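The Patient Art of the Parcel: a morning with Pranab Sivakumar

Pranab Sivakumar has been sending boxes to people for most of his grown-up life, and he still gets cross about crisps. "They're air," he told me, before I'd even sat down. "A lovely big bag of air, and everyone puts them in first and then wonders why the rest won't go." He had made tea in a pot that took an age to pour, and I had the feeling we were going to be there a good while, which suited me very well.

He runs Storker, a small outfit that helps people put together what he calls comfort boxes - the kind you send to a daughter in her first week of halls, or a brother who has come home from hospital and can't get to the shops. He started it from his mother's dining table in Gornisby, and last year 3586 boxes went out. He knows the number because his mother still asks for it every Sunday, and he wouldn't dare round it.

I asked him what goes into a good one. I had expected a list of treats, and he did get to biscuits in the end, but he began with wet wipes. "Always wipes," he said. "People laugh, and then they write and tell you the wipes were gone by Thursday. You've just moved into a room, there's somebody else's dust on the shelf, you haven't found the cloths. Or you're in bed and you can't face standing at a basin. A packet of plain wipes, no perfume, just water. It's the most thankful post I get."

There is a proper way to pack them too, and he was happy to spend a quarter of an hour on it (I'd only meant to ask in passing, but I'm glad I did). Wipes are heavy for their size, being mostly water, so they belong at the bottom with the tins. They go in flat, with the lid or sticker facing up, and nothing sharp on top. "I've had a tin opener go through one," he said, rather sadly. "The tea bags were in the same box. You can picture it." He likes to lower a packet in at a slant, one end first, and let it settle against the wall of the box, so that your fingers come out without dragging everything else about.

The boxes themselves are plain brown cardboard, and he has strong opinions on those as well. He likes the ones with hand holes. "Someone has to carry it up the stairs, and it might be somebody with a bad back. Give them a hole to put their fingers in! But then mind what you put next to the hole, won't you, or you'll have a sock hanging out by Brandes." Brandes is the sorting depot, and he says the name the way other people say the dentist's.

What about filling the gaps? Here he softened. In the early days he bought paper by the roll, until his mother pointed out that a pair of socks does the same job and you can wear them afterwards. So it's socks, flannels, tea towels, sometimes a woolly hat if it's after September. He keeps 200 tea towels on a shelf behind the door and had me feel the difference between two of them, which I'm afraid I couldn't.

We talked for a long time about why people don't simply order things to be sent straight from a shop. He doesn't mind if they do. But he thinks there's something in having handled each item and thought about where it would sit. "When you open a box and the thing you need first is on the top, you know somebody was thinking about you opening it," he said. "My aunt in Trastitz used to put the kettle lead on the top. Every time. We had a kettle already, but it was nice."

His own last step is the note, written before the box is closed and laid face up over everything. He has seen too many slipped down the side and found weeks later, or never. Then both flaps down, a gentle press with the flat of the hand, and if the lid springs up again something comes out. "Usually the crisps," said Pranab, and went to put the kettle back on.

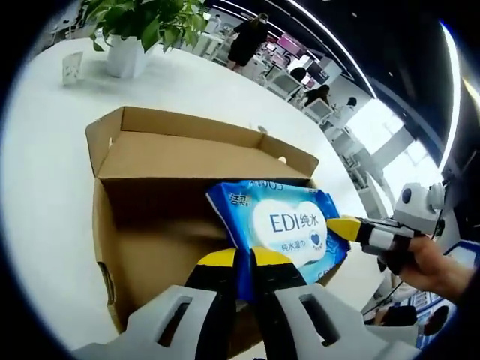
Zane Uibo writes that wipes are all very well at the bottom, but she would keep one small packet right at the top as well, next to the note, as the first thing she did on reaching her new room was wipe down the desk, and she had to unpack the whole box on the floor to do it. She agrees entirely about the crisps.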